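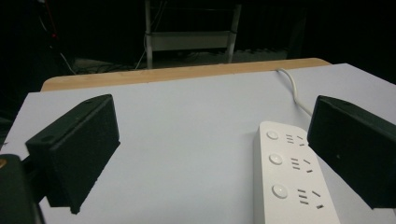

Cetholm Tape Library: frequently asked questions

Reading time: 2 minutes

What is the library?
A lending and dubbing archive of self-released music and zines, run from the back room of the Trikidari record shop. The catalogue covers cassettes, lathe-cut records and photocopied zines. CDs are not collected.

Who decides what goes in?
Teemu Suominen, who also runs the Brurnitero label. Any release made in an edition of 53 copies or more is accepted without review. Smaller editions are accepted if a second copy is supplied for playback.

How do I submit a tape?
Post it with the insert and a track list. State the recording format, the tape type and whether noise reduction was used. Tapes sent without a track list are shelved but not catalogued.

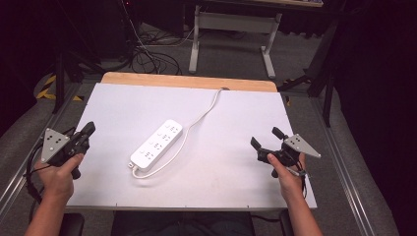 White power strip with four socket groups.

Can I bring my own deck to a dubbing session?
Yes. Sessions are limited to nine people. Decks must have line outputs on phono sockets. Adaptors for DIN sockets can be borrowed at the desk.

What are the transfers made at?
24-bit, 44.1 kHz. Levels are set once per side and left alone. No equalisation or hiss removal is applied, and requests for either are declined.

How long can I borrow a zine?
22 days, renewable once.

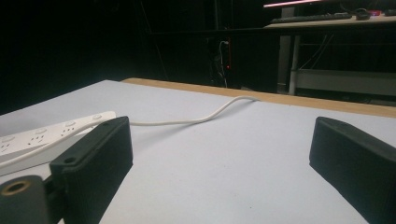

Zines from the Hämäläinen donation are reference only and must be read on site. Most are stapled photocopies from small print runs, and the toner lifts if pages are folded back.

Do bands keep their rights?
Yes. Depositing a tape gives permission to lend it and to hold one digital copy. It doesn't cover streaming or reissue. To withdraw a release, write to the desk with the catalogue number.

Last updated 04/05/2021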